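Planning for small, shiny things: an interview with the manipulation software group at Travside
Published Jul 28, 2023

The manipulation software group at Travside is responsible for the code that decides where an arm should go, how its fingers should close and what it should do when the answer proves wrong. The group's lead engineer met us at the Sturnville office shortly before the release of the second version of Ondomico, the planning and control package on which most of the institute's tabletop work now depends.

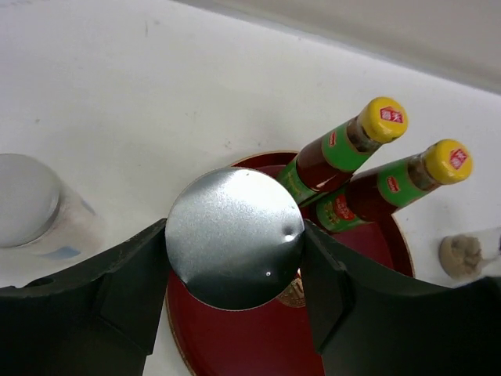 "We set out to write one planner that would serve every task," the lead engineer said. "We ended with two that talk to each other, and I think that was the right outcome. The first works out a path for the arm as a whole. The second takes over for the last few centimetres, when the hand is close to the object and the main camera can no longer be relied upon."

The division was not part of the original design. In the first version of Ondomico a single planner produced the entire movement, from the resting position to the closed grip, and the controller followed it without question. The method was sound for boxes and blocks. It was much less so for household and kitchen items, where an error of a few millimetres may decide whether a thing is held or knocked over.

"The old code made a promise at the start and kept it, whatever happened in between," the lead engineer said. "If the object had shifted, the arm would close very neatly on the place where it used to be."

The new version renews its estimate of the object's position throughout the approach. A camera mounted at the wrist supplies the images, and the short-range planner may alter the last part of the path up to 11 times a second. Should the new estimate differ too far from the old one, the arm stops and hands the task back to the first planner, which begins again from wherever the hand happens to be.

Asked which objects had given the most trouble, the lead engineer answered without hesitation.

"Polished metal, and anything you can see through. A depth sensor expects light to come back to it in an orderly way. A metal lid sends it off somewhere else, or returns a picture of the gripper itself. Early on, our software would look at a lid and report a hole in the table. With clear plastic it would report the table and no cup at all."

The group considered a change of sensor and decided against it on grounds of cost. The perception module was instead rewritten so that it no longer treats depth as the final authority. It first finds the outline of the object in the ordinary colour image, then asks whether the depth readings inside that outline are believable. Where they are not, they are set aside, and the shape is worked out from the outline and from the known height of the surface beneath.

In the group's own trials with flat metal objects, the first version of the package completed 71 grasps in every hundred attempts. The second completed 80. The lead engineer was careful in discussing the difference.

"It is an improvement and we are pleased with it. I would not want anyone to read it as a finished piece of work. One in five is still a failure, and in a real kitchen that would be a great deal of washing up."

A good part of the remaining failures is put down to the grip itself. A thin disc held at its edges may turn between the fingers if the two points of contact are not opposite one another, and it may bend if the force is too great. Ondomico now looks for pairs of contact points across the full width of the object and gives each pair a score. The force is raised in steps and held at the lowest value at which no slip is found.

"People tend to imagine that gripping harder is the safe choice," the lead engineer said. "With a thin piece of metal it is often how you lose it. We spent most of last August on the force controller alone, and very little of what we wrote in that month would be visible to a person watching the arm."

The conversation turned to clutter. Earlier trials at Travside were carried out with one object on a clear surface. The present ones place bottles, cups and trays close to the item to be lifted, and the planner must allow for the width of the fingers as well as the path of the wrist. Each neighbouring object is wrapped in a simple shape with a margin on every side, and no part of the hand may enter it.

The choice of margin was the subject of long discussion within the group. A wide one keeps the neighbours safe but leaves the planner with no permitted route on a crowded table. A narrow one permits almost everything, including mistakes. The package now begins with the wide margin and reduces it only when no path has been found, slowing the arm each time it does so.

"Tall things near the edge of a tray are given more room," the lead engineer added. "If you touch a bottle near its neck it is likely to go over. If you touch a saucer it slides a little and no harm is done. The software ought to know the difference, and for a long time ours did not."

Much of the past year has gone into tools that will never move an arm. The most used of these is Munasinghe, a replay program which takes the full log of a trial and allows an engineer to step through it, with the camera image, the planned path and the finger forces shown together on one time line. A changed planner can be run against an old log to see where its decisions would have differed.

"Before we had it, every failure became an argument," the lead engineer said. "The planning people blamed perception and the perception people blamed the controller. Now we open the log. It has made meetings shorter and, I believe, rather more polite."

The replay tool has its limits. It can show that a new planner would have chosen another path, but it cannot show whether the grasp at the end of that path would have held. For this the group returns to the arm, and each change to the control code must pass a fixed set of physical trials before it is accepted into the main branch.

Version 2 of Ondomico will be supplied first to the institute's existing partners, together with the replay tool and the settings used in the metal object trials. The older planning interface will remain in place for the time being, although the group asks that new work should not be built upon it. Transparent objects are next on the list. The lead engineer declined to give a date for them.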